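On the timing of a second hand

It has been my practice to record on these pages such progress as seems likely to be of use to colleagues elsewhere. The present entry concerns the software by which one arm of a pair is told when the other has hold of a piece of cloth. It is a narrow subject, and it has occupied me for most of the period since June.

Readers who followed the earlier entries will recall that Prallum, our planning layer, was written for rigid parts. It assumes that an object grasped at one end is also known at the other. Cloth does not oblige. A towel held at one corner may take a great many shapes, and the corner one wishes to find next is often folded behind the rest. Hugo Gautier proposed that we cease trying to estimate the whole shape and estimate only two things: where the next corner is likely to be, and how confident we are in saying so. The planner then waits, or moves the first arm a little, until that confidence passes a set level.

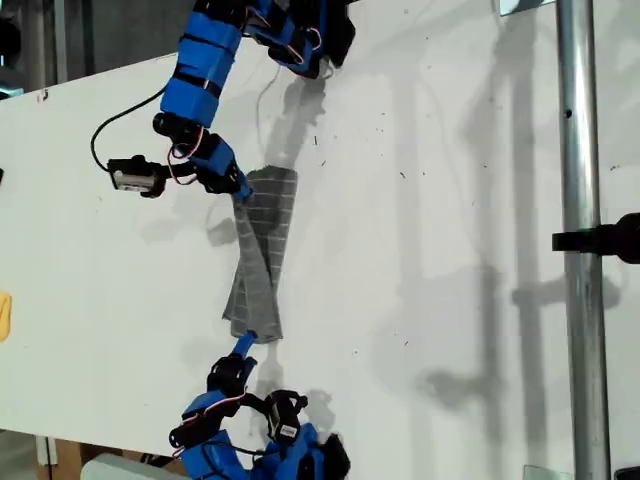 The greater difficulty was in the control loop. Each arm has its own process, and each process keeps its own clock. For some weeks we attributed a series of dropped corners to poor perception, and Gertraud Gruber spent a good deal of effort relabelling corner positions before she compared the logs side by side. The two clocks differed by as much as 95 milliseconds. The second arm was being sent to a position that had been correct when it was computed and was no longer correct when the command was carried out. I record this with some embarrassment, as the same fault is described in the notes Uwe Hellwig left us on the older system.

The remedy was to stamp every observation at the point of capture, and to have Prallum refuse any target computed from an observation older than the current motion segment. A single process now issues commands to both arms. It is less elegant than the former arrangement and considerably easier to read.

We have also changed the way a grasp is confirmed. Formerly the gripper was considered closed when its motor current rose above a threshold. Thick cloth and thin cloth give very different readings, and a fold caught by accident reads much like a corner caught on purpose. Anatole Sabatier has therefore added a small classifier which takes a cropped view of the fingertips together with the current trace, and returns one of three labels: empty, edge or corner. It was trained on 2,381 labelled grasps, and the labelling guide ran to 12 pages before Jacqueline Hervieu asked that it be shortened. I am grateful to her for that request.
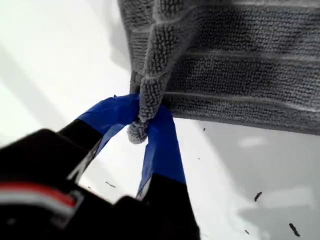
Levden, October 7, 2024

I add the following after a further period of testing. The classifier remains weakest in telling an edge from a corner where the fabric has been gathered tightly between the fingers, for by then the hem can no longer be followed on either side. Mr Sabatier's view is that the label ought to be decided from the views taken just before closing, with the later view used only to confirm that something is held. I believe he is correct, and the change has been entered in the plan.

The replay tool, Furnex, now shows both arms on one timeline. It should have done so from the start. A user may select any planner decision and see which observation it was based upon, how old that observation was, and which alternatives were set aside. Ms Gruber has asked for the confidence values to be drawn on the same axis, and this will be done when the present work on file formats is complete.

One question is still open. When the second arm closes, the first should yield slightly so that the cloth is not pulled from either grip. At present this is a fixed allowance in the configuration file. Mr Gautier would prefer that it be learned – I would prefer that it be measured, and that we decide afterwards. The matter has been left until the single-process controller has been merged into the main branch. Those still using the older Besson interface should note that it does not carry the new time stamps and will be rejected by the planner without a fallback.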